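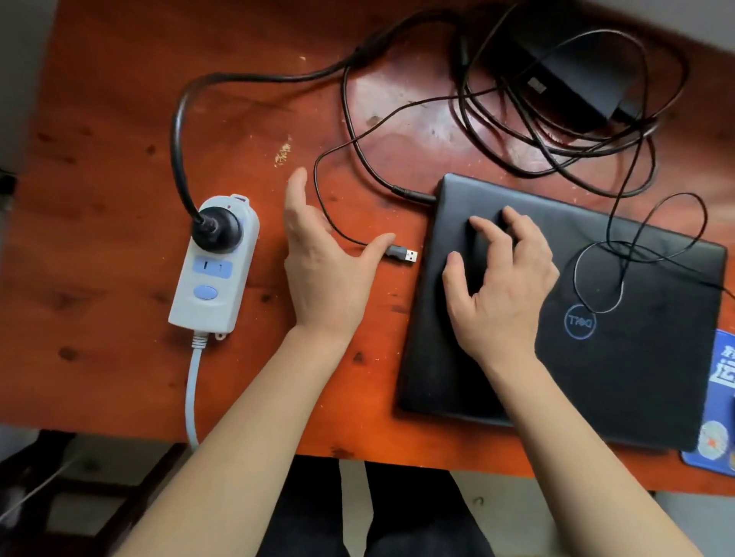
Le bureau : multiprise à gauche, portable fermé à droite, et les câbles en vrac derrière.

Câbles de bureau : mes astuces en vrac (page remise à jour en avril)

Je remets cette page à jour vite fait, l'ancienne version partait dans tous les sens et Graça Calado m'a signalé deux liens morts. Liens supprimés. Le reste, trié à peu près dans l'ordre où je fais les choses.

Avant de commencer

Fermer l'ordi. Vraiment l'éteindre, pas juste rabattre l'écran. Enregistrer ses fichiers, éjecter le disque externe si il y en a un. Ensuite seulement on touche aux fils.

Compter une petite heure pour un bureau normal. Moi je fais ça tôt le matin, vers 7 h, avant que la maison se réveille, avec un café posé AILLEURS que sur le bureau. Le rebord de fenêtre, la chaise, par terre, peu importe.

Matériel :
un chiffon microfibre, deux c'est mieux
du scratch en rouleau
un rouleau de ruban de masquage et un feutre fin
un carton à chaussures pour les câbles orphelins
une lampe de poche pour regarder dessous
ciseaux

Pas de colliers en plastique. J'en ai mis partout pendant des années, et à chaque changement de chargeur il fallait couper au ras du câble. J'ai entaillé comme ça celui d'une lampe toute neuve. Le scratch s'ouvre, se referme, se recoupe, et se garde d'un bureau à l'autre.

Étape 1 — suivre chaque fil

Avant de débrancher quoi que ce soit, je suis chaque câble à la main, d'un bout à l'autre. Le paquet noir derrière le portable a toujours l'air pire qu'il n'est. Souvent un seul long fil fait trois boucles autour des autres.

On commence par le câble de charge, le plus simple : prise ronde sur le côté gauche de l'ordi, on remonte jusqu'au bloc. Puis du bloc jusqu'à la multiprise. Un bout de ruban à chaque extrémité, et on écrit dessus. PC. LAMPE. ÉCRAN. Des mots courts, en majuscules. Le feutre bave un peu sur le ruban, attendre avant de coller sinon on en a plein les doigts.

Martim Morais met des pastilles de couleur. Joli, mais au bout de six mois il ne savait plus si le vert c'était l'imprimante ou les enceintes. Des mots, donc.

Étape 2 — tout débrancher

Couper la multiprise au bouton, puis sortir sa fiche du mur. Après on retire les prises une par une en tenant la fiche, jamais le fil. Les grosses fiches rondes sont dures à sortir : bloquer la multiprise à plat avec une main, tirer bien droit avec l'autre. Si ça résiste, on balance doucement, pas de coup sec.

Pareil pour la petite fiche ronde du portable. Droit, dans l'axe. Une charnière ça se répare, une prise de charge arrachée aussi mais on m'a demandé 146 euros pour la dernière, je m'en souviens encore.

Étape 3 — démêler

Poser le paquet au milieu du bureau. Ne pas tirer ! Plus on tire plus ça serre. On secoue un peu, on ouvre les boucles en grand, on sort d'abord le câble le plus fin. Les câbles USB passent partout, ils sortent en premier, et bizarrement le reste se détend.

Gratter le ruban adhésif vieux qui colle, enlever les attaches en fil métallique d'origine. Celles-là, poubelle directe, elles finissent par marquer la gaine.

Profiter de ce moment pour regarder l'état. Passer le fil entre le pouce et l'index sur toute la longueur. Gaine fendue, endroit mou, trace brune près d'une fiche : on n'utilise plus. Pas de scotch dessus en attendant, on remplace. Et le câble mort va au point de collecte avec les piles et les ampoules, pas dans le sac du tri.

Étape 4 — la poussière

Multiprise débranchée, toujours. Un pinceau sec pour les trous, un pinceau de peintre du fond du tiroir va très bien. Jamais de spray dedans, jamais de chiffon mouillé. Pour l'extérieur clair qui a grisé : chiffon à peine humide, une goutte de produit vaisselle, essuyer tout de suite et laisser sécher avant de rebrancher. Moi je la laisse une nuit, j'ai peut-être tort d'être si prudente mais je dors mieux.

Le couvercle du portable : microfibre sèche d'abord, puis légèrement humide sur les traces de doigts. Sur un capot noir elles se voient toutes, évidement. Pas d'essuie-tout, ça laisse des peluches et à force ça raye.

Les blocs d'alimentation, un coup de chiffon sec. Ne pas décoller l'étiquette ! C'est là qu'on lit la tension le jour où il faut racheter le même. J'en prends une photo tant que j'y suis, je range la photo dans un dossier « notices ».

Étape 5 — le plateau en bois

Tant que c'est vide, autant s'en occuper. Bureau verni couleur miel ou orangé, avec des noeuds : ça pardonne beaucoup mais les frottements clairs ressortent à contre-jour.

Traces blanchâtres — d'abord un chiffon tiède bien essoré, souvent c'est du produit séché ou de la colle et ça part. Si ça reste, un peu d'huile d'olive sur un coton, on masse dans le sens du bois, on laisse une vingtaine de minutes, on essuie. Faire un essai dans un coin caché avant, tous les vernis ne réagissent pas pareil.

Rayures fines — le cerneau de noix, vieux truc de ma tante, marche sur les toutes petites. On frotte, on attend, on lustre. Pour les profondes, non. Crayon de retouche, deux tons à mélanger, et encore, on les devine.

Petites éraflures pâles là où l'ordi glisse — de la cire incolore, très peu. Si on en met trop ça colle sous les poignets tout l'été. Vécu.

J'avais essayé la crème Clindula, odeur agréable, mais elle faisait un film gras sur mon vernis. Estíbaliz Robles l'adore sur du bois ciré. Donc à voir selon le meuble.

Étape 6 — rebrancher dans l'ordre

D'abord on place la multiprise. Deux écoles.

À plat sur le bureau, sur le côté : pratique, bouton sous la main, on coupe tout le soir d'un doigt. Mais ça mange de la place et le fil descend devant, au bord du plateau, juste là où passent les genoux. Si vous la gardez dessus, essayez de faire partir le fil vers l'arrière.

Fixée dessous : plus net. Scratch adhésif costaud ou petite goulotte. Vérifier la longueur du fil AVANT de coller quoi que ce soit. La mienne fait 160 cm de fil et il en manquait juste un peu pour atteindre la prise murale, j'ai tout décollé. Avec un morceau de peinture.

Jamais une multiprise au bout d'une autre multiprise. Jamais le radiateur d'appoint dessus non plus, lui va au mur.

Ensuite les blocs. Un bloc d'alimentation chauffe, il lui faut de l'air. Pas sous une pile de papiers, pas dans une boîte fermée, pas enroulé dans son propre fil. Je le pose au fond du bureau, étiquette vers le haut. Ou suspendu dessous dans un panier grillagé — j'ai un Skestow, il se visse, quatre trous, dix minutes.

Enfin les câbles fins. Le câble USB qui traîne toujours près de l'ordi : une pince au bord du plateau, prise vers le haut, et il ne retombe plus derrière. Une grosse pince à dessin fait l'affaire, on passe le câble dans la boucle métallique et voilà. Il y a des modèles exprès chez Zellby, mieux finis, mais la pince je l'avais déjà.

Rien ne passe par-dessus le couvercle du portable. Un fil oublié là et un jour on soulève l'écran, tout vient avec. Les fils contournent par l'arrière.

Comment enrouler ce qui dépasse

Large. Des boucles de la taille d'une soucoupe, pas plus serré. Ne pas plier en accordéon, ne pas tourner autour du bloc. Laisser du mou du côté de l'ordinateur, une bonne longueur de main, pour pouvoir le pousser sans forcer sur la prise. Un scratch, un seul, au milieu de la boucle.

Pour les câbles rangés dans le tiroir : un rouleau de papier toilette vide par câble, nom écrit dessus, debout dans le carton à chaussures. Moche et imbatable.

Le carton des orphelins

Tout ce qui n'a pas retrouvé son appareil. Date dessus, juste le mois. Si au bout de six mois personne n'est venu réclamer, on donne ou on dépose en collecte. Tavion Boateng en avait rempli une valise entière, il a retrouvé dedans le chargeur d'un appareil photo vendu depuis longtemps.

Vos questions reçues

Cristóvão Pinheiro demande si on peut laisser le portable branché pendant qu'on nettoie juste autour. Pour un coup de chiffon sec sur le bois, oui, je le fais. Dès qu'il y a de l'eau, on débranche.

Gaine tressée ou spirale pour regrouper les fils ? Spirale, on peut sortir un câble au milieu. J'ai pris celle de Kabbaj, autour de 2 mètres pour un bureau, et il m'en reste.

Gaine qui colle sous les doigts, vieux câble un peu poisseux : chiffon avec une goutte d'alcool ménager, câble débranché des deux côtés, on essuie sans insister. Si ça recolle la semaine d'après, changer.

L'entretien après

Une fois par semaine je soulève l'ordi, un coup de microfibre dessous, je remets les fils derrière. Deux minutes. Le grand démontage, deux fois l'an, au printemps et à la rentrée.

Je prépare la suite sur les tiroirs et les stylos qui fuient, quand j'aurai réussi à enlever l'encre du mien.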